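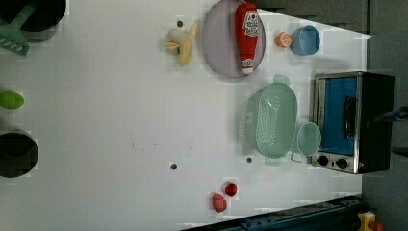

My question is about peeling, and if it is normal that my daughter (she is three in April) will not eat any fruit which I have peeled for her. Apples, pears, satsumas, it is all the same. She wants to take the skin off herself, and if I help even a little bit she pushes the bowl away and cries. The only one that goes well is a banana when I open it and leave the strips hanging down, like on the yellow play banana next to the lavender plate, and then she does the rest. At nursery they tell me she eats everything. My mother-in-law thinks I am giving in too much. Has anyone had this, and did it pass?

Posted by drindisura, 2023-10-30

Reply by Cikport74
Very normal. Ours did this with boiled eggs. If I cracked the shell, the egg was "broken" and he could not eat it. It lasted about 11 weeks and then he forgot about it. I would let her peel and put a towel under the chair.

Reply by mum_in_dernine
I do not agree completely. Letting her peel is fine at the weekend, but in the morning before work there is no time for a satsuma. We had a rule: one thing you do yourself, the rest Mummy does. He cried for three mornings and on the fourth he did not.

Reply by drindisura
Thank you both. The mornings are the problem, yes. I have to leave the house at twenty to eight and yesterday we were still sitting with half a pear. I tried the rule already, a bit, but maybe I stopped too early. With sauces it is the same story by the way. She must hold the ketchup herself, and if I put it on the plate for her then the whole dinner is ruined.

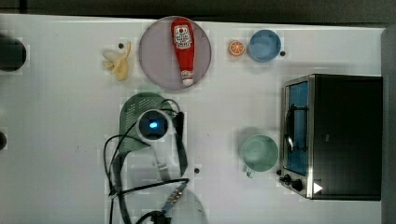

Birthe Hviid thought the ketchup was the easier one to solve. Put a small spoonful in an egg cup, she wrote, and let the child dip. Then the bottle never comes to the table, and there is nothing to fight over. For the fruit she would not make any rule before the age of four, as she had done so with her eldest and it only made him stop eating pears.

Reply by mum_in_dernine
Four is very late, in my opinion. They understand much more than we think. But the egg cup is a good idea, I admit it.

Reply by Cikport74
I am with Birthe here. A rule about food becomes a fight about food. My sister had rules for everything and her boy ate only toast until school.

Reply by nahui_papa
Can you start the peeling at night? I make a small cut in the satsuma skin, put it back in the fridge, and in the morning my son finds the place and opens it. He believes he has done it all. With pears I have given up, we eat them with the skin.

Reply by drindisura
The small cut I will try tonight! She does not like the skin of pears, but perhaps if it is a soft one. Does the satsuma not get dry in the fridge?
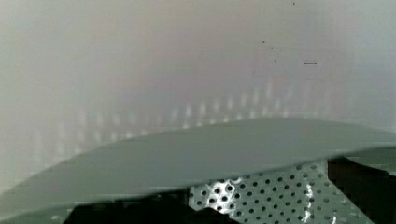 Page 11 of 13

Reply by nahui_papa
No, one night is fine. Two nights, then it is a little hard around the cut.

Reply by drindisura
So, a small report after one week. The satsuma works on most days. The egg cup also works, but now she wants to wash it herself afterwards, which takes longer than the dinner. Pears we have stopped for the moment. I told my mother-in-law about the cut and she said this is cheating.

Reply by mum_in_dernine
It is cheating, a bit. I would still try the rule again after the holidays, when you are not in such a hurry.

Reply by Birthe Hviid
Let her wash the cup. Give her cold water and a sponge and clear the rest of the table in the meantime.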